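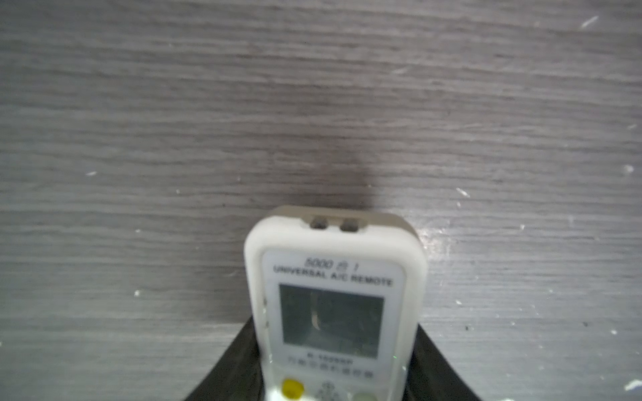 The Long Way to Tatdale

August 6, 2021

Left before light. Cooler in the back seat, one bag each, a thermos that leaked on the map before we hit the county line. My brother drove the first leg because he always does and there's no point arguing.

We grew up on this road, sort of. Every May, end of the school year, Dad would load us up for Tatdale and the lake, and every year we sang the same song from the gas station to the bridge. Five verses. Mom did the low part. I still can't hear the tune without tasting orange soda.

So. Eighteen years since the last trip. Parents gone now, both of them. We said we'd do it once more and sing the whole thing.

First problem, neither of us had the fourth verse. Something about a lantern? A mule? We tried it with humming in the middle. Not the same.

Stopped at Trudorby for eggs. The diner moved across the street and has new booths but the pie case is the old one, with the sticky door. Good hash browns. Bad coffee. The waitress had never heard of the song but her cook had, and he came out wiping his hands and gave us two lines of it, then forgot the rest too and went back to his grill.

"Try Darcy Paewai," he yelled through the window. "Up past Sakent." 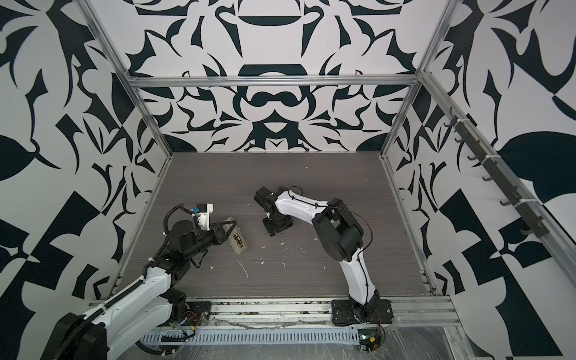 Past Sakent

Sakent is a feed store, a church and a good swimming hole. Blink, etc. Darcy Paewai lives ten miles further, up a gravel road that did something to our muffler. Taught music at the county school untill it closed. Plays a squeezebox with one dead key and just skips that note.

She knew it. Course she did. Not a lantern, not a mule. A ladder. The fourth verse is a girl carrying a ladder home in the rain, singing so her mother will know she's coming. Darcy sang it straight through on the porch, no fuss, with the dog asleep on my foot. Then made us sing it back. Twice. Said my brother was flat, and he was.

She had it from a neighbor, a Mrs. Dağdelen, who had her own words for the last line and wouldnt hear of any others. We wrote down both. Back of a gas receipt, tiny letters.

Stayed nearly five hours. Meant to stay one. Corn, tomatoes, cold chicken from our cooler, more songs, most of them sad.

The bridge

Got to the bridge at dusk. Windows down. We started at the gas station like you're supposed to, all five verses, and I took the low part. Badly. Lost it on verse two, picked it up again by the ladder.

The lake was lower than I remember. Cabins painted green. We sat on the dock, ate the last of the chicken and my brother asked which ending I wanted to keep. I said Mrs. Dağdelen's. He wants the other one.

We drove home by the highway.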